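Tables, mats, and the December supper

Quick one this time, running behind on everything.

The new tabletops are in at the Sadeo Street hall. Light wood, matte finish, and they mark easy. Trevor Heywood already found a ring on one and he is not happy. So - mats under anything hot, mats under anything that drips. Coffee urn too. Especially the coffee urn.

We ordered the braided green ones from Nunderach. Went back and forth with Lurnetti for weeks over a cheaper set but those were thin, and the sample curled at the corners after one wash. The green ones cost more and they lie flat. Done deciding.

Care, for whoever is on cleanup:

Shake them out outside, not over the sink. Cool water, a little dish soap, dry flat. No dryer please. Wipe the wood with the grain, damp cloth only, then a dry one. No spray polish, it leaves a film and teh plates slide. 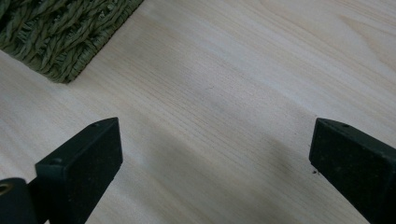 Green looks good on the pale wood anyway, so no tablecloths for the December supper. Saves us the ironing. Mai has the old cloths boxed up if anybody wants them for a drop cloth or a picnic, first come.

Still need 6 people to set up and 9 for cleanup. Sign-up sheet is by the coat rack, or leave a note in box 581. Mats go back in the hall closet on the second shelf, stacked flat, not rolled. Somebody rolled them last time and they took days to setle down.

Soup list next issue. Bring your own ladle if you have one.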